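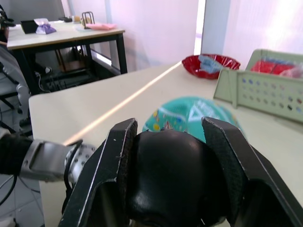
A teal-green cap, table-bound.

THE HAT SHELF: NOTES FROM THE LOST PROPERTY CUPBOARD

The lost property cupboard at the Koscombe Community Center was built to hold the lost property of a much more careful town. It has four shelves, a rail and a door that used to close. In October the door stopped closing, and Špela Vasić, who had been leaning on it every evening at closing time, announced that she was done leaning.

So we emptied it. This took most of an afternoon and produced several discoveries, the first being that we own a second set of keys to the boiler room. The second was the hats.

There were a lot of hats. People in Koscombe will walk back through sleet for an umbrella that cost less than their lunch, but a hat, once put down, is apparently gone from the mind forever. We found wool hats with earflaps, sun hats with the shape crushed out of them, a shower cap (used, we think, for its intended purpose, but where?) and a very good gray fedora that Krum Vlachou tried on and was slow to take off. We also found a bicycle helmet, and there was a short argument over whether a helmet is a hat. It went back in the cupboard under "sports," along with one shin guard and a whistle.

For those who have never left anything behind, the system works like this. Something gets found. It goes in the basket by the front desk, where it stays until the basket is full. Then it goes in the cupboard with a paper tag saying where it turned up and in which month. After 60 days, it is supposed to go to the charity shop on Climberg Road. You will have spotted the weak point. The tags are filled in by whoever is at the desk, and whoever is at the desk has a phone ringing and a toddler group arriving. Tags we read that afternoon included "hall," "the usual place," "ask Tobias" and one that simply said "wet."

We asked Tobias. Tobias Lindgren left the front desk two years ago to run the pool at Borkeck, and he was very gracious about being called up over a cardigan. He had no idea.

Some of what we found has already gone home. The brown leather gloves were claimed by a gentleman from the Tuesday-no-longer-on-Tuesday bridge group, who had bought a replacement pair in the meantime and then lost those as well. We had both. The child's raincoat with frogs on it was recognized at once by its former owner, who is now a good foot taller than the coat and would like it passed to her cousin. The single crutch is still here. We have given up trying to work out how a person arrives with a crutch and leaves without one, and would only say that if the yoga class is responsible, it should be charging more.

Then there are the books. Nine times out of ten a lost book is a library book, and the library would like it back. The tenth is the same paperback thriller, of which we have three copies, all with a bookmark at roughly the same page. Read into that what you like. Begoñe Benítez took one home to see where it goes wrong and reports that it is the part with the submarine.

The longest resident of the cupboard was a casserole dish with a glass lid and a strip of masking tape on the bottom reading IONESCU. It had come through at least one repainting, judging by the spots. There are two Ionescu households in our membership records, and we wrote to both. Both say it isn't theirs. Both also say, in nearly the same words, that it sounds like the kind of dish the other lot would have. We are leaving it there and the dish is on top of the office fridge.

A few changes from now on. The basket will be emptied into the cupboard every evening, whether it is full or not. Tags will have a printed line for the room and another for the month, and "ask Tobias" will no longer be accepted in either. Senad Obradović has put up hooks on the back of the door for anything with a brim, which gets the hats off the shelves, and the door now closes with only moderate persuasion. Wet things will be dried before they are put away. We would have thought this went without saying, but we have now met the towel.

Anything unclaimed will be laid out on the long table in the foyer for two weeks, starting when the craft group is finished with it. Please come and look, even if you are sure you have lost nothing. Most of the people who have collected things so far were sure of that too. You don't need proof of ownership, but do expect to be asked a question or two if you are after the fedora. Krum will be doing the asking.

If you can't get in during opening hours, leave a message at the desk on extension 884 with a description of what is missing and when you last had it. "Black umbrella" is not a description. We have 5 of those, and one of them bites.

Everything left at the end goes to Climberg Road, apart from the casserole dish, which stays until one of the Ionescus cracks.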